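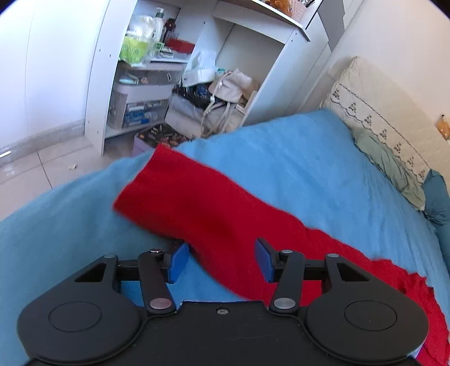

Home | Kits | Spare Parts | Club Orders | Team Downloads | Contact

Ustberg Hand Gripper, Club Version

For school clubs, after-school classes and competition teams. Part no. 3748. Page updated October 2018.

Hand-held gripper, two fingers, squeeze to close. Made for students who need to practice pick-up tasks before the arm is ready, or who have to share one arm between too many teams. Same finger motion as the Gralletti club arm, so what you learn by hand carries over to the build.

Black body, black linkage arms, blue finger pads. Ships assembled. Pads come in their own bag, push them on and check they face each other before you start.

WHAT YOU GET
Gripper body with linkage arms fitted
One pair blue finger pads
Spare pivot pins, 4
Hex key
Practice cards for the Soft Items round (printed, also in Team Downloads)

SIZE AND WEIGHT
Length 270 mm, body to pad tips, closed
Max opening 136 mm
Weight: see the packing slip, we changed the trigger spring in January and the old number is wrong

USING IT FOR THE SOFT ITEMS ROUND
This is what most clubs buy it for. The Leone student challenge has towels, T-shirts, socks and pillow cases on the item list, and cloth is where teams lose points. Blocks are easy. Cloth folds under the pads, slides out, drags whatever is under it along for the ride.

Things we tell teams:

Practice on a bed. A red towel on a light blue blanket is a good first setup, easy to see where one fabric stops and the other begins. Then try a towel close to the blanket color, much harder.

Go for a thick folded edge first. Pads either side, close slow, lift straight up. Bunched-up parts look easier but you tend to grab two layers or none.

Keep the pads square to the fabric. If one is tipped in more than the other the cloth walks out on that side. Small differences are ok, the linkage has some give.

Stop squeezing when the cloth is held. Kids squeeze too hard and then the next team gets a gripper with bent arms.

Do it at home too. Bedroom, couch, laundry pile, whatever you have. Don't tidy up first, the judges don't. Write down every try, hits and misses, on the practice card. Engineering notebook is worth points and a page of misses with notes reads better than a page of nothing.

CARE
Wipe pads with a damp cloth, let dry. Lint builds up quick if you work with fleece. Check the pivot pins before each session — if one sits proud push it back with your thumb, if it won't stay swap it. No oil on the linkage, it ends up on the pads and then on the towel. Don't open the body. Springs.

FITS / DOES NOT FIT
Pads fit Gralletti club arm and this gripper. They do NOT fit the older Devberg trainer, the slot is narrower. People have filed them down. Please dont, we can't exchange filed pads.

The gripper is a practice tool. Check your own event rules before bringing it to the table, some regions allow it in the pit area only.

CLUB ORDERS
Schools can pay by purchase order. Put your team number in the notes box so we can match it up. Packs for a whole class ship in one carton, allow extra time at the start of the semester becuase everybody orders the same week.

Comments

teamwaffle: got two for our 7th graders. pads are great on towels, so-so on thin T-shirts. is there a softer pad coming?

Ustberg Parts Desk: Softer pad is being tested, no date yet. For thin shirts try pinching at the hem.

rm_robotics_mom: My daughter has been picking up every sock in the house with this. No complaints from me. Practice cards would be better with more room for notes.

coach_b: we have the Devberg ones and I was about to file the pads, glad I read down this far

teamwaffle: hem trick works, thanks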